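Teaching by hand at Jendeline

Gilang Sitompul spends most of his working day showing machines how to pick things up. He runs the demonstration team at Jendeline, where people carry out household tasks holding a gripper in their own hands, and the recordings are later used to train an arm.

"We began with remote control," he says. "You sat at a desk and moved a joystick, and the arm moved across the room. It worked, but it was slow. A new person needed two weeks before the data was any good."

With the hand-held gripper, he says, most people are useful by their second morning. The team recorded 997 demonstrations in March and threw out 130 of them.

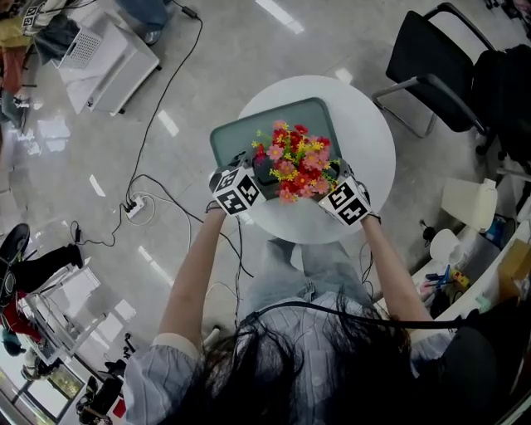 A demonstration with artificial flowers, a plastic tray and the hand-held gripper. The printed markers are on the fingers.

The flowers are one of 29 tasks on the current list. Sitompul says they are harder than cups or boxes.

"A bunch has no fixed shape. You squeeze it and it changes. People adjust without thinking, and that adjustment is what we want to record."

The markers let the software work out how far apart the fingers are. If a sleeve or a hand covers one for too long, the take is dropped.

He has kept the remote control station for heavy items. "I wouldn't ask anyone to lift a full pot with a gripper forty times," he says. "For that, you sit down and drive the arm."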